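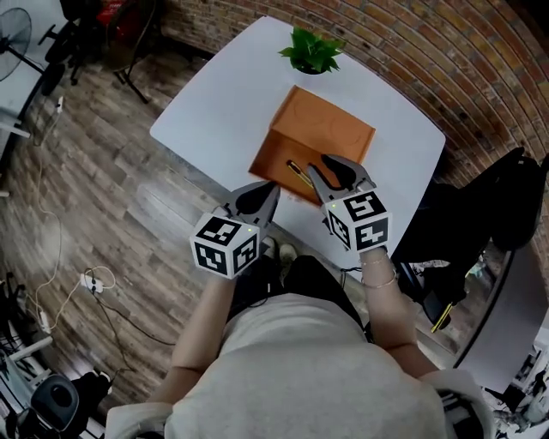 How do you get an old stamp off its envelope without ruining the postmark?

Most of the time you leave it where it is. If the postmark is any good, the envelope is worth more to a collector than the stamp would be by itself, and once the two are parted you can't put them back together.

I wish I'd known that when I started! My first album is full of neat little rectangles, each with a quarter of a postmark across one corner, and I soaked every one of them off in a pudding basin in my mother's kitchen. I was terribly proud of them. Now I look at them and wonder which towns they came from and who had written to whom, and of course there's no finding out.

These days I collect what people call postal history, a grand name for old envelopes. My own corner of it is the little post office at Allumley, which was never more than a counter at the back of a draper's shop and closed long before I moved to the area. I have 84 covers from it so far (a cover being an envelope or card that went through the post, for anybody new to all this) and I'm fonder of them than is probably sensible. Most are very plain. There's a run of bills from a seed merchant, a good many picture postcards sent by people on walking holidays, and a black-edged envelope that I always handle a bit more gently than the rest.

What makes them interesting to me is the handstamp. Allumley seems to have had two of them over the years, one with the name set in a nice even curve and an older one where the second L leans against the first as though it had had a long day. I've been trying to work out when the change was made, and I'd got it down to a gap of five months, with nothing in between, when a parcel came from Gemechu Seyoum.

Gemechu and I have been swapping covers by post for years, mostly Jernura material going his way and odds and ends of mine coming back. He had bought a shoebox lot for the sake of a few ship letters and found an Allumley card at the bottom of it, a rather dull view of a bandstand, with a message about a missed train and a request for the loan of an umbrella. The postmark is as clear as you could wish, it falls in the July of my gap, and the leaning L is there. So the old handstamp was still in use in the summer, and my five months are now down to two. I made a pot of tea and looked at it for most of the evening.

A few of you wrote after my last post to ask how I store things, so I'll say a little about that, though I'm no expert. Each cover goes in a clear polyester sleeve, open along one side, and the sleeves stand upright in a box with a bit of room to breathe. I write my notes in soft pencil on a slip of card that goes in behind the cover, never on the cover itself. I used to have everything in an album with sticky corners and I'm still picking the remains of those off. Keep the box out of the loft, too. Mine spent a winter up there and three envelopes came down with brown spots.

If you do have a stamp that's already on a torn scrap of paper with nothing to read on it, then soak away with a clear conscience. Cool water, a clean bowl, and let it float free in its own time. Watch out for coloured envelopes, particularly red ones, as the dye will run and get into everything else in the bowl. Dry the stamps face down on blotting paper and put a heavy book on them the next day.

I still need anything from Allumley dated August or September of that year, and I'd be glad of a scan even if you don't want to part with the thing itself. Next time I hope to get to the Civano registered letters, which have been sitting in their folder since Easter waiting for me to make up my mind about them.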